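Looking After Wooden Furniture in the Dry Months
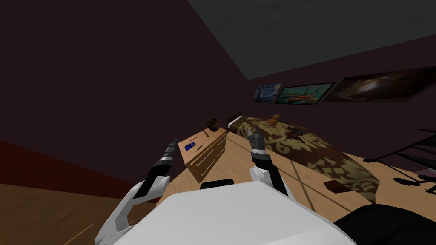
Maureen Tolliver
Home and Workshop Editor, Bullham Household Pages
Fri 7 January

Wooden furniture has its hardest time between the first cold week of fall and the end of winter. The heat goes on, the air dries out, and drawers that stuck all summer start to rattle. Joints open, veneer lifts at the corners and a tabletop that was flat in October may have a slight cup in it by now. Most of it can be prevented, and a good part of what can't be prevented can be fixed at home with glue, wax and a couple of clamps.

Check the air first

Buy a cheap humidity gauge and put it in the room with the best furniture. Keep it off the outside wall and away from the register. Leave it a full day before you read it. Solid wood does fine across a wide range, but once a room stays below 30 percent for weeks you will start to see gaps. A small humidifier on the far side of the room helps more than one parked next to the cabinet, where the mist settles on the finish and leaves it cloudy.

Pans of water on the radiator are an old habit in Skomville and they do a little good. They need filling every day. Don't stand a pan on a wooden surface, even with a trivet under it.

Where to put things

Keep cabinets, chests and tables away from baseboard heaters, wood stoves and forced-air vents. Two feet is a fair minimum for a heater and more is better for a stove. If a piece has to stand over a floor vent, fit a plastic deflector to turn the air into the room. They cost a few dollars and stick down with magnets.

Leave a gap behind anything tall that stands against an outside wall. The back panel is usually thin and unfinished, and cold plaster will make it damp while the front is drying out. That is how doors end up twisted. The width of your hand is enough.

Low winter sun reaches farther into a room than summer sun does. Turn lamps, bowls and runners every few weeks or you will have their outlines on the top by spring. Extension leaves kept in a closet will come out a different color from the rest of the table, so put them in for a while now and then.

Cleaning

A soft cloth, barely damp, then a dry one. That will do for nearly every finish. Wipe with the grain and turn the cloth often. Old T-shirts are good once the seams are cut off.

For sticky spots around handles and along the edge of a table, put a drop of dish soap in a bowl of warm water, wring the cloth out hard and work on a small patch at a time. Go over it again with plain water and dry it straight away. Toothpicks will clear the dirt out of carved edges. Don't use a metal pick.

Skip the silicone sprays. They give a quick shine, but the residue gets into any crack in the finish and makes trouble for whoever refinishes the piece later — new varnish pulls away from it in little craters.

Wax or oil

Find out what finish you have before you put anything on it. Try a cotton swab dipped in denatured alcohol on a hidden place, such as the inside of a leg. If the finish goes tacky it is probably shellac. If nothing happens it is likely varnish or a modern coating.

Paste wax is safe on all of these when the finish is sound. Put on a very thin coat, wait until it hazes, then buff. If you are still rubbing after ten minutes you used too much; a second light coat will soften the first and let you wipe off the extra. Once or twice a year is plenty.

Oil belongs on pieces that were finished with oil to begin with. Wipe it on, let it stand as long as the can says, and take off everything that hasn't soaked in. Spread the used rags flat outdoors to dry, or put them in a metal can of water with a lid. Rags wet with linseed oil can catch fire when they are balled up in a wastebasket.

Sticking and rattling drawers

Pull the drawer out and look for the shiny places on the runners and the lower edges of the sides. Those are the places that rub. Run a candle stub along them and try the drawer again. If it still binds, take two or three light strokes with fine sandpaper and wax again. Be stingy with the sanding in summer, or the same drawer will be sloppy in January.

A rattling drawer usually has worn runners. A strip of nylon tape along each one takes up the slack. The hardware store in Tully sells it by the roll, and one roll will do a whole chest.

Loose joints

A wobbly table leg should be dealt with the week you notice it. Every time someone leans on the table the joint wears a bit more. Look underneath first. Many tables have a corner bracket with a nut, and a half turn with a wrench may be the whole repair.

If the joint is glued, take it apart as far as it will come without force. Scrape the old glue off both surfaces, because new wood glue won't hold over it. Brush on a thin layer, close the joint, clamp it and wipe away the squeeze-out with a damp rag. Put scrap wood under the clamp jaws. Leave it for 30 minutes at the very least before you take the clamps off, and a full day before anyone uses the table.

White rings

A white ring is moisture in the finish and often fades by itself in a few days. If it doesn't, lay a dry cotton cloth over it and pass a warm iron across, no steam, for 5 seconds at a time. Lift the cloth and look after each pass. Black marks have gone into the wood and won't come out this way.

Lifting veneer

Slide a little glue under the loose part with a thin blade or a strip of stiff paper. Press it down, cover it with wax paper, then a flat block, and weight it overnight. Don't trim a lifted corner off to neaten it. If a chip has already come away, keep it in a labeled envelope taped inside the cabinet until you have time to glue it back.

Readers in Leltance can pick up leftover veneer from the lumberyard's scrap bin on weekday mornings. Bring a drawer front along to match the color, and check it by the door in daylight.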